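Broltow folding craft table, six months on

Dulce Zavala recommended this table in her newsletter and I bought one in June, mostly out of irritation with the old one, which had started to sag in the middle. I was not convinced by her write-up. She gets a discount code and I don't.

Broltow say it will survive 3,000 openings. I have no way of checking that and I doubt they have either. What I can say is that the hinges still close without a squeak and one of the leg catches has gone soft, so it needs a nudge with the foot before it holds.

Assembly is supposed to take 18 minutes. It took me most of a Sunday morning, partly because the sheet in the box was for the Griltarness, the smaller model, and the bolts are in different places. I wrote to the shop and got a polite reply from Preben Thorlacius, who sent the right sheet after I had finished.

The top is the part everyone praises. Fine, it's flat, and it wipes down. Tea comes off. Red ink comes off if you're quick, and leaves a pink shadow if you go to answer the door. I would still put a mat down for cutting — the "scratch-safe" claim on the box deserves a good deal of suspicion.

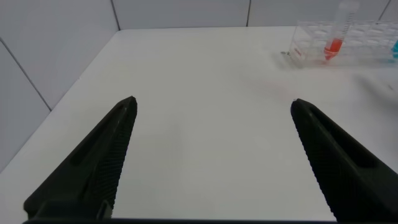 Against the Wultetti

My sister has the Wultetti, which costs less and weighs 13 kilos. Hers wobbles when you sew on it. Mine wobbles less, but I wouldn't call it steady, and the price gap is hard to defend on that alone.

The guarantee runs for 5 years and leaves out the catches. I'd wait for a sale.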